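The number was 2,000. Mateja had it on the back of a Surnik invoice, circled, and the circle kept getting darker.

"Two arms," said Colton Grewal. "Not one. The quote from Tirard is for a pair."

"Seed season's coming. We need a label printer."

"We need hands."

She didn't answer. Went to look again.
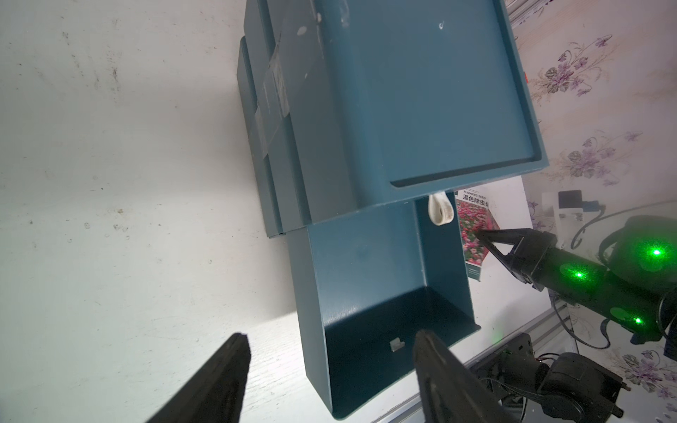
The blue box and the flower seed, Mildale.

Green lights on. All that money and it was pointing at a packet of flowers. She thought about November, the overtime, 90 orders late and her own thumbs split from the cold. Ouellet wanted 2,000 just for servicing - a year, paid up front. So double. He'd left that off teh sheet.

"You left off Ouellet."

"I was getting to it."
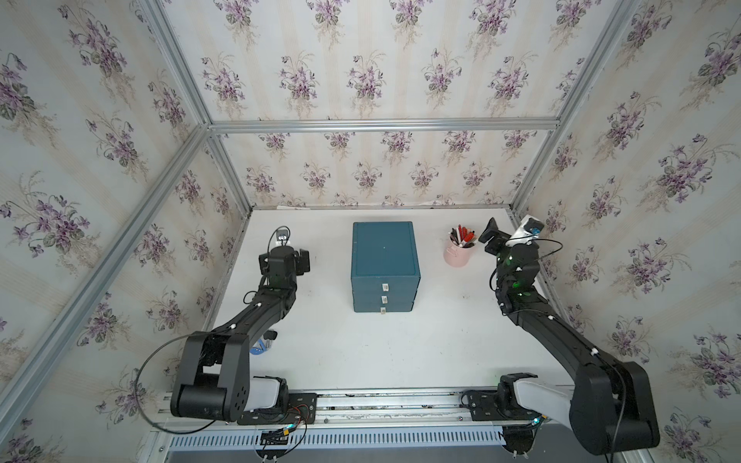
"Lease," she said finally. "Two months. Then we look at the books, you and me, no salesman."

"Tirard won't lease."

"Then ask again." She folded the invoice, small, smaller. Put it in her coat. Colton was allready dialing - wrong number first, then the right one - and she stood by the flowered wallpaper and waited for somebody to pick up.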